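Avby table, light top, bought in July

I spent most of the spring looking for a work table that was pale, plain and wide enough to spread out on, and after far too many evenings comparing tabletops (my husband will tell you how many) I settled on the Avby from Sanna. It cost me $190 with delivery, and I've been living with it long enough now to have opinions!
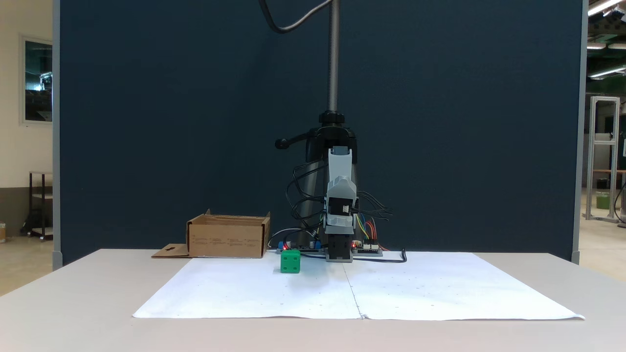 3 min read

First, the top. It's smooth, it doesn't glare under a lamp, and pencil comes off with a damp cloth and a little patience. I lay a big sheet of white paper over mine for messy or measured work, and there's still plenty of table left beyond it - a real treat after the desk I had before.

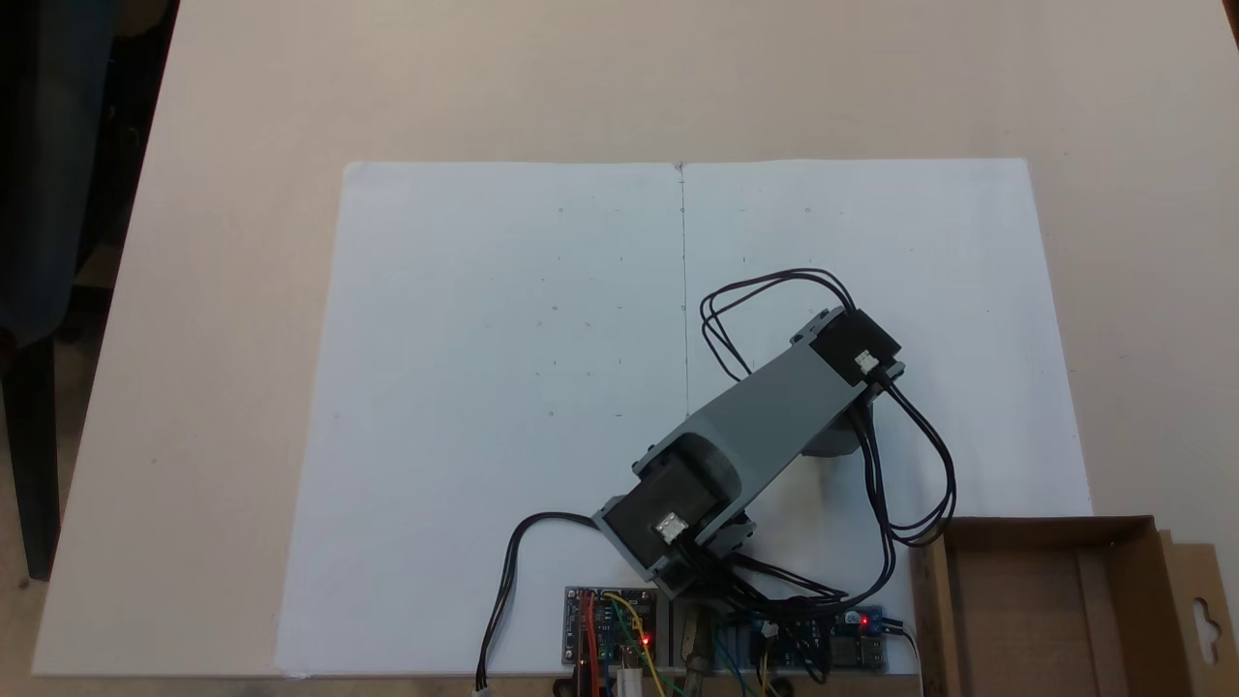
Does the top scratch easily?
It has held up well for me, though I did drag a Tarken vise across it once and left a faint line I can only find with my fingertips.

My friend Mei-kuen Yen has the same one in her sewing room and uses a felt pad under anything heavy, so I've copied her.

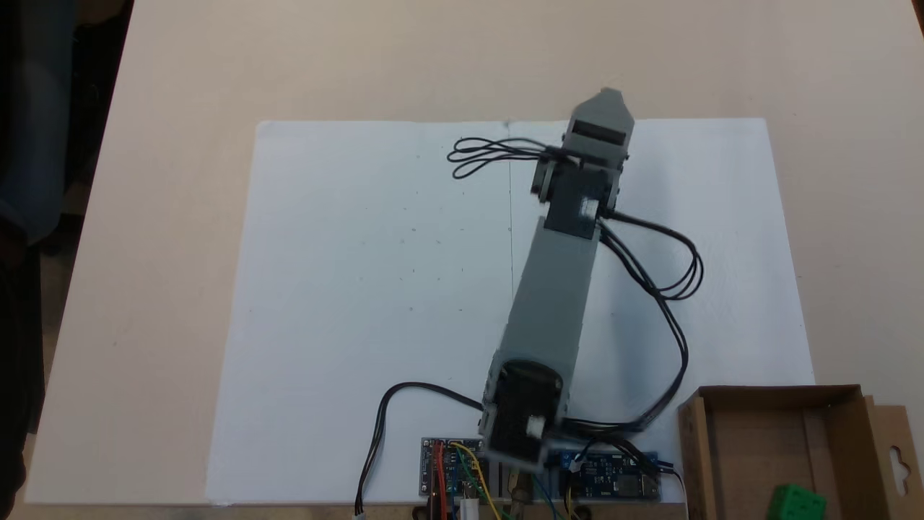
White sheet laid out flat on the light top.

Putting it together took me one long afternoon with coffee breaks. The legs come in a separate bag and the instructions are small, so find your glasses before you begin. I had one bolt missing, and Hamish Mudgway at the Sanna store mailed me a new one without any fuss.

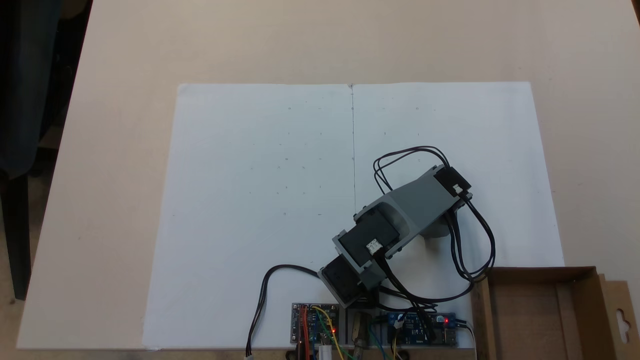 He also told me to tighten everything again after 13 days, and I'm glad I listened, as two of the legs had worked a bit loose. I'd buy it again - perhaps in the longer size, if I ever clear out that back corner.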